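Subject: Re: [robot-club] Donut task – where we've got to
Date: 11 Oct 2024

On the list last week, Nidon team wrote:

> Can whoever is on the two-arm table post an update before we split the
> December slots? We still don't know whether you're going for the sorting
> round or the plating round, and Rantala need to know how much table time
> to leave you. Also, what are you counting as a finished run?

Sorry for the slow answer, I've had coursework up to my ears. We're going for plating! Sorting sounded easier on paper, but both arms can do sorting more or less on their own side of the table and never have to think about each other, and we'd all signed up because we wanted to see them share a space.

So, the task as it stands: toy donuts along the top of the table, plates nearer the front, and the arms have to get the right donut onto the right plate without knocking the others about. One person drives both arms by hand while the logger runs, then we train on the recordings overnight and see what comes out in the morning. We have 229 clean runs so far and the rules ask for 600, so there's a fair bit of donut moving still to do (I am dreaming about sprinkles at this point).

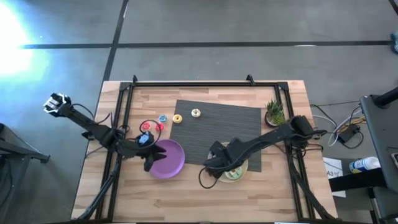 Left arm over the purple plate, right arm down at the green one.

A finished run for us means donut on plate, gripper open, both arms back at their start pose. If the donut lands on its edge and rolls off we bin it. I know Dareo keep theirs and label them as failures, and I can see the sense in it, but our labelling is messy enough already and I'd like one tidy pile before we start on a second one.

Things that have gone wrong, in case it saves anyone an evening. The small donuts are a pain – close the fingers a touch too far and they squirt out sideways like a bar of soap. We've slowed the last bit of the close right down and that has helped a lot. Then there was the cable on the right arm, which kept snagging when we reached across to the far side. It's been re-routed twice and I still don't love it. And last, please please check the clamps before you start, even if you were the last person to use the table. We lost a whole afternoon of recordings to a frame that had shifted by the width of a finger.

The mat stays where it is, by the way. Somebody asked if we could take it off to make the colours easier for the vision side. We tried, and the pale plates got harder to pick out against the wood, so back it went.
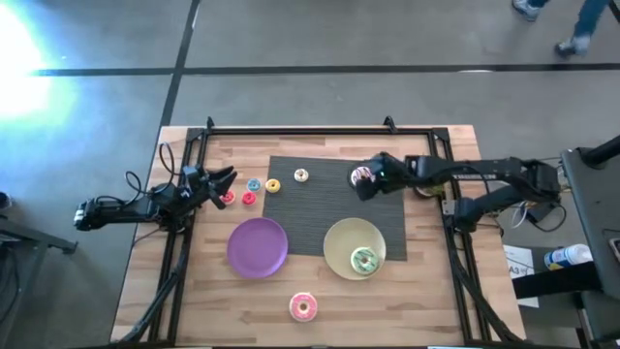
Ellow bench chipping in on the plating round: we'd leave the order of the donuts fixed until you've got your 600, then start shuffling. We shuffled from day one and ended up with a model that was equally bad at everything. Also happy to swap you some evening slots if you want longer sessions, we mostly work mornings.

That came in while I was writing this, so I've pasted it as it was. Yes please to the evening slots! On the fixed order I'm torn. We've been moving things a little between runs and I'd hate to throw those away, but I'll put it to the others and post what we decide.

Table time: 2 evenings a week would do us nicely until December. Rantala can have the rest. The logger disk is at 1,816 files, by the way, and a good half of those are tests from last term, so if any are yours please move them or say I can delete them.

Key to the cupboard is back on its hook.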